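The Household Goods Section at Brirnau completed its assessment of the Grosotier green serving tray in September. The tray is sold to cafeterias, residence halls, and community kitchens, either singly or in cartons of 27. This review covers the tray as a piece of serving equipment, together with the light plastic spoons and plain white plates with which it is most often used.

## Construction and finish

The tray is a single molded piece with rounded corners and a raised rim on all four sides. The surface is glossy. Reviewers found the rim high enough to keep a spoon from sliding out when the tray was carried at an angle, and low enough that plates could be lifted without catching. The gloss shows fingerprints and fine scratches more readily than a matte finish would, and institutions that care about appearance should plan to wipe trays dry after washing.

The bright green was well received. White plates stand out clearly against it, and staff at the Stodach dining room reported fewer plates left behind on returned trays. Pale yellow utensils were also easy to find.

## Place setting

A single round plate takes up most of one side of the tray and leaves a strip along the side for utensils. A cup must then go on the plate or in the remaining corner. Reviewers considered this the main limitation of the design. Users who expect to carry a full plate, a bowl, and a drink together should look at a larger size. 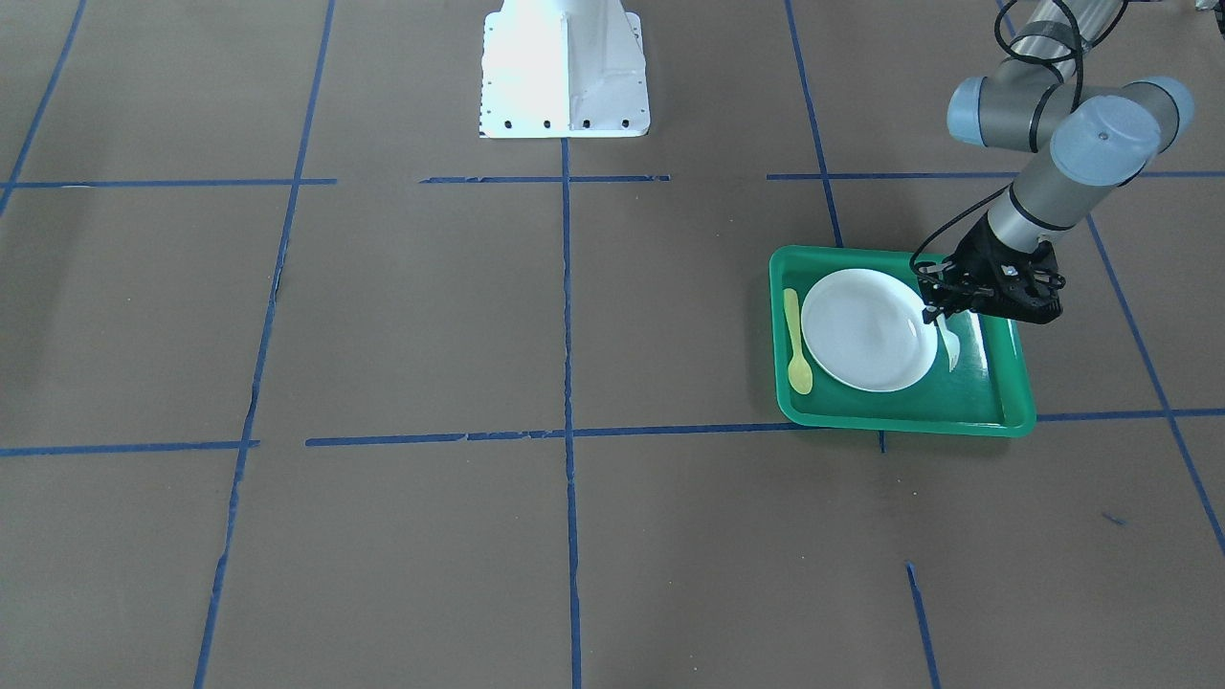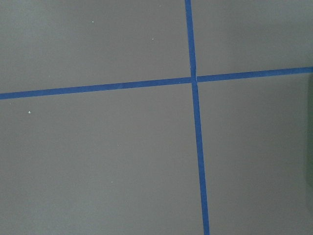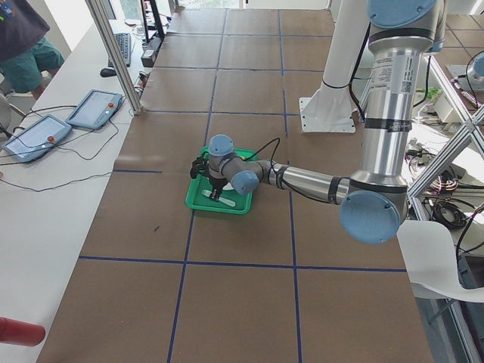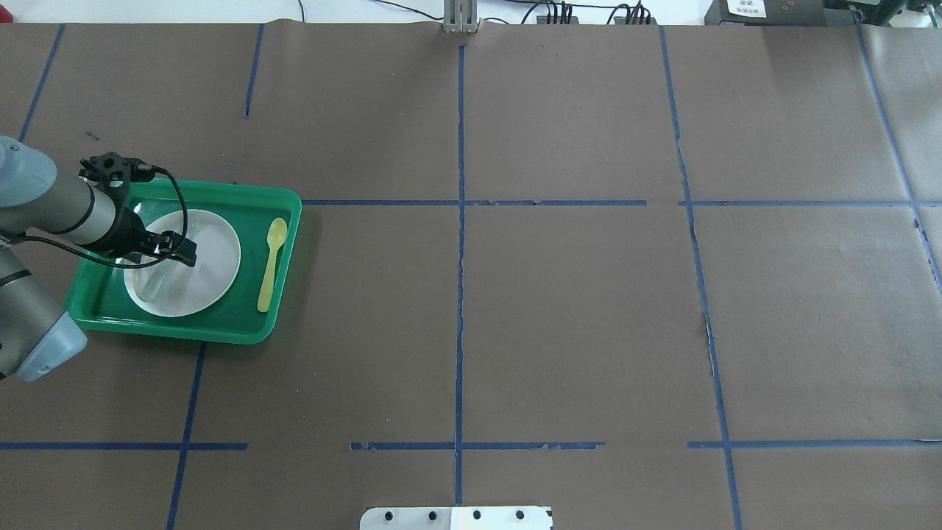
*Household Goods Section, Brirnau*
*Equipment Reviews*

## Stability on the table

The underside is smooth and has no rubber feet. On bare laminate the tray moved when pushed lightly with one hand. On a paper table covering it held its position somewhat better, although it could still be turned by accident when a plate was taken from one side. Sites that need trays to stay in a fixed place may wish to mark out the table with tape, as painter's tape is inexpensive and comes away cleanly from most surfaces.

## Washing and wear

The Stodach dining room kept a log of 1,220 wash cycles across its trial stock. At the end of the period, 6 trays had been withdrawn, all for cracks at a corner. No warping was recorded. Color loss was slight and was noticed only when a used tray was placed next to a new one.

The companion spoons did less well. They are light and comfortable to hold, but the handles bend under firm pressure, and they are easily lost in a commercial dishwasher. The Section recommends buying spares.

## Comparison

The Nghiêm cafeteria tray was assessed under the same conditions. It is heavier, has a textured surface, and grips the table noticeably better. It also stacks less closely, and its shallow rim allowed spoons to slide over the edge when the tray was tilted.

## Recommendation

The Grosotier tray is recommended for light meals, snack service, and table-setting instruction. It is not recommended for full cafeteria service with several dishes. Purchasers should request a sample before ordering by the carton and should confirm that the tray fits their existing racks.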